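Introductory Science Lab
Handout 2: The bench, the power strip and the kit box
Instructor: Angelica Marquez

Read this before you come to the lab. It covers how to lay out a small bench, how to handle the power strip and what to do with the chemistry box when you finish. Bring your notebook and a pencil.

Power comes first. Learn which outlets on the strip take which plugs. A three-pin outlet has angled slots, and a plug made for it will only go in one way. Hold the plug by its body and keep the cord out from under your hands. The round blue button is the switch.
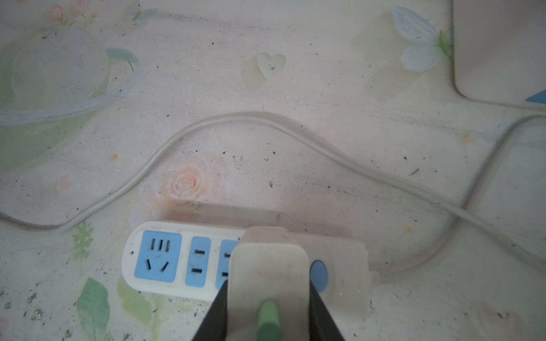 Plerier, Mar 29, 2021

Before plugging anything in, follow each cord from one end to the other. Loops are fine if they lie flat. Do not stack boxes on a cord.

Next, the layout. Keep the middle of the table for the item you are working on. Forceps go to one side with the handles toward you. Tubing and thin wire tangle easily, so coil them separately. Small cartons can stay out until the end of the session.

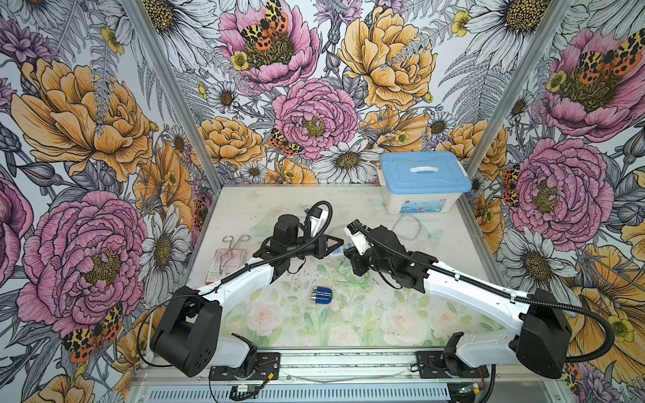
Crumbs and specks get into tubing, so wipe the table before and after. Sketch your layout in the notebook and label at least the power source, the tools and the storage box. The sketch is worth 13 points.

When you pack up, glassware goes in first, then tubing, then metal tools. Check the contents against the sheet inside the lid. Report anything chipped or missing to me in writing.
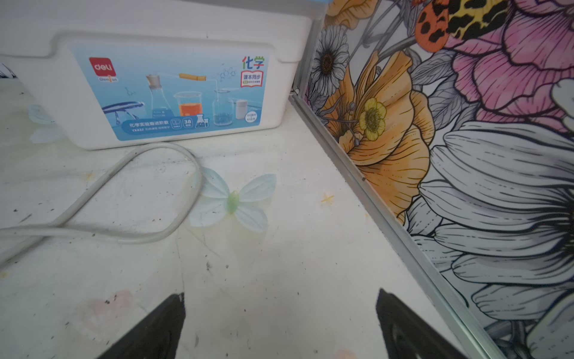 Chemistry kit box, model YX437, with its printed label.

Reading for next time: Dimaculangan, chapter 2.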